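4 Simulation einrichten und ersten Navigationslauf starten

Dieser Abschnitt gilt für alle Gruppen der Robotik-AG, die im Wettbewerb in der Klasse Haushalt antreten. Voraussetzung ist ein fertiges Benutzerkonto auf dem Schulserver (Abschnitt 3). Die Wohnung, in der geübt wird, heißt Rivgate. Die Wertungswohnung wird erst am Wettbewerbstag freigegeben.

4.1 Programm starten

1. Am Arbeitsplatz anmelden und den Ordner Hukeck öffnen.
2. Die Datei einstellungen_vorlage kopieren und die Kopie mit dem Gruppennamen benennen. Die Vorlage selbst nicht ändern.
3. In der Kopie unter »Wohnung« den Eintrag Rivgate wählen.
4. Unter »Startwert« die Zahl 1502 eintragen. Mit diesem Wert stehen die Möbel bei allen Gruppen gleich.
5. Simulation starten. Das Laden dauert beim ersten Mal fast 2 Minuten. Das Fenster reagiert in dieser Zeit nicht.

Achtung: Das Fenster während des Ladens nicht schließen. Sonst bleibt der Prozess im Hintergrund offen und der Arbeitsplatz muss neu gestartet werden.

4.2 Kamera prüfen

1. Im Menü »Ansicht« auf »Bordkamera« umschalten.
2. Den Roboter mit den Pfeiltasten auf der Stelle drehen, einmal links herum, einmal rechts herum.
3. Das Bild muss der Drehung ohne Sprünge folgen. Ruckelt es, die Bildqualität auf Stufe 2 stellen und die Simulation neu starten.

Hinweis: Niedrige Bildqualität macht Oberflächen wie Fliesen und Holz unscharf. Für die Türerkennung reicht sie trotzdem aus.

4.3 Durchfahrt durch eine Tür

1. Den Roboter im gefliesten Raum vor die Türöffnung fahren.
2. Modus »Erkennen« einschalten und warten, bis im Protokoll die Zeile »Durchgang gefunden« erscheint.
3. Zielpunkt im Nachbarraum setzen. Der Punkt muss auf freiem Boden liegen.
4. »Fahren« drücken und die Hand an der Leertaste lassen (Nothalt).
5. Nach dem Lauf das Protokoll unter dem Gruppennamen speichern.

Auf der Seite des Holzbodens ist mit niedrigen Hindernissen wie dem blauen Bodenkissen dicht am Türrahmen zu rechnen, weiter hinten mit dem Rollator vor dem dunklen Möbel. Beide müssen in der Hinderniskarte eingetragen sein, bevor gefahren wird.

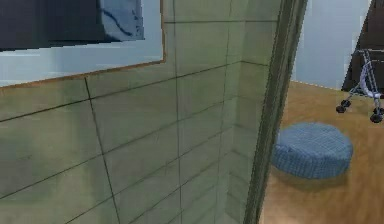
Mairéad Costello merkte dazu an, ihre Gruppe habe den Sicherheitsabstand zuerst viel zu groß gewählt, und der Planer habe dann gar keinen Weg durch die Tür mehr gefunden. Sie rate dazu, mit 8 Zentimetern anzufangen und den Wert erst zu ändern, wenn das Protokoll eine Berührung meldet.

Der Vorschlag ist in die Vorlage übernommen. Wer noch mit einer älteren Kopie arbeitet, trägt den Wert unter »Abstand« von Hand nach.

4.4 Fehlermeldungen

»Kein Durchgang«: Der Roboter steht zu schräg zur Wand. Ein Stück zurücksetzen, gerade ausrichten, Schritt 2 wiederholen.

»Ziel belegt«: Der Zielpunkt liegt auf einem Hindernis. Neuen Punkt setzen.

»Karte veraltet«: Hinderniskarte löschen und neu aufnehmen (Abschnitt 5.1).

Protokolle bis Mittwoch im Ordner Abgabe ablegen.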